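Folding a T-shirt

Folding a T-shirt is the household task of reducing a short-sleeved knit shirt to a small, flat bundle that can be put on a shelf, laid in a drawer or packed in a bag. It is one of the first chores many children are given, and one that a good many adults go on doing in their own private way for the rest of their lives, usually the way it was done in the house where they grew up. The work needs very little besides a clear flat surface, two hands' width of elbow room and a bit of patience with the sleeves.

Background

A T-shirt is, when you come right down to it, an awkward thing to fold. It is shaped like the letter it is named for, with two sleeves that stick out where no one wants them, and the jersey it is usually knitted from is soft and stretchy, so it doesn't hold a crease the way a woven dress shirt or a linen napkin will. On the other hand it forgives nearly everything. A poorly folded T-shirt can be shaken out and started over in a moment, and a small wrinkle generally drops out once the shirt has been worn for a while.

The household writer Adjoa Antwi, whose handbook The Linen Shelf gives the subject a whole chapter, divides folds into those made "for looking at" and those made "for keeping." The first kind belongs to shop tables and open shelves, where the front of the shirt should face up. The second belongs to drawers and suitcases, where the size of the bundle matters more than its face. Most homes, she notes kindly, get along with something in between.

The surface

A table is the usual choice, and waist height is easiest on the back. Beds are popular too, especially for a big load, though a soft mattress gives under the hands and makes it harder to press the air out. A smooth tabletop lets the fabric slide, which is a help when turning the shirt over and a small nuisance when trying to keep the hem straight. Some people lay down a towel to give the cloth something to cling to.

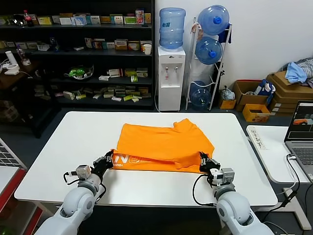
An orange garment, apparently a T-shirt and partly folded, on a white table, with the printed hem side held at the near edge.

Common methods

The square fold is the one most often taught. The shirt is laid face down and smoothed from the middle outward. One side is brought in toward the center, and its sleeve is turned back so that it lies along the body, then the other side is done the same way. The long strip that is left is folded up from the hem, once or twice, until it meets the collar. Turned over, it shows a tidy front — or at any rate a front.

The half fold is quicker and a little plainer. The shirt is folded down the middle, sleeve on sleeve, the sleeves are tucked in, and the whole is doubled over from hem to shoulder. It suits undershirts, pajama tops and anything bound for the gym.

In the Rullmont fold, named for the town where Antwi learned it from an aunt, the hem is brought up first and the sides come in afterward, leaving a pocket at the waist into which the collar end can be slipped. The bundle holds together nicely when carried, so it has its fans among campers.

Printed shirts

Shirts with lettering or a picture ask for a little extra care. Many people like to keep a heavy print away from a sharp crease, and will shift the fold an inch or so up or down to spare it. Others fold so that part of the lettering stays on the outside, where it can be read from above — a great kindness to anyone hunting for one particular shirt early in the morning.

Storage

Folded shirts may be stacked or stood on edge in a row, like cards in a box. Stacks look handsome but tend to slump when one is pulled from the bottom. Standing shirts stay put as long as the drawer is fairly full, and a folded pillowcase at the end of the row will take up any slack.

See also: Ironing; Laundry; Linen closet; Sock pairing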